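Home Notes Projects Archive Contact

Start poses for the Garnevmont set

I recorded 66 more demonstrations for Garnevmont in August, which brings the set to 261. The policy still hesitates at the start of an episode, before it has committed to a direction, so I have been going through the opening images from the wrist camera.

An episode should open with the jaws apart and nothing between them. The ribbed pads then show on both sides of the view, and the policy gets a clear reading of how wide the gripper is.

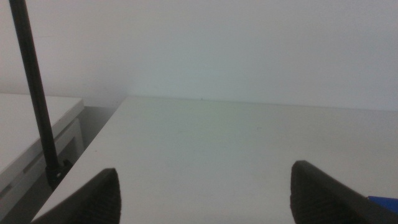
What I changed

The older Brarnstead recordings often began with the arm already moving. I trimmed 4 of them and dropped 3 that could not be saved. Background matters as well – a clamp or pole at the side is fine if it stays put between episodes, but the model will happily use it as a landmark.

Next job is retraining from scratch on the trimmed set.

Comments

okoro: Do you hold the start pose fixed or add some noise?

zuvisau: Same hesitation on my arm. Trimming the idle time at the start helped more than adding episodes.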